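To: facilities-list
From: Housekeeping and Linen Office
Subject: Re: Folding standard for hand towels

A member site wrote to the list in December:

> We have received the new stock from Clamix and would like to confirm
> the folding standard before it goes into circulation. Our staff have
> been folding in thirds, as was done with the Uchida towels. The new
> ones are thicker and the shelf stacks lean. Should we change to a
> half fold? Also, is the stitched line to be kept on the outside?

Thank you for your inquiry. The office has reviewed the matter and offers the following guidance to all sites.

Towels from the Clamix order are to be folded in half lengthwise and then in half again. The thirds fold remains in use for the older Uchida stock until it is withdrawn. The two should not be placed in the same stack. The stitched line may face up or down, provided that it is the same throughout a shelf.

Folding should be done on a flat table, one towel at a time. Smooth the top surface by hand before making the second fold, and press any border that has begun to curl. Terry cloth does not hold a sharp crease, and staff should not attempt to produce one with an iron. 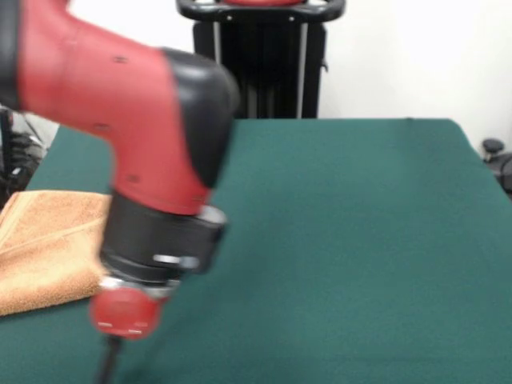
Finished stacks are to be placed on the shelf with the folded edge facing out. Sites with the narrow Groteck shelving may find that the stacks extend past the front — in that case, turn them sideways and note this on the shelf card.

With regard to quantities, the present delivery comes to 2,076 towels across all sites. Each small site will hold 300 and each large site 1,000 at most. Requests above these levels should be sent to this office in writing before the end of the month.

Towels with pulled loops or loose stitching should be set aside unfolded in the Trorkar bins. They are not to be returned to the supplier directly.

The revised linen sheet will be sent to this list once the shelf card wording has been approved. Until then, please keep a copy of this message at each folding station.

Housekeeping and Linen Office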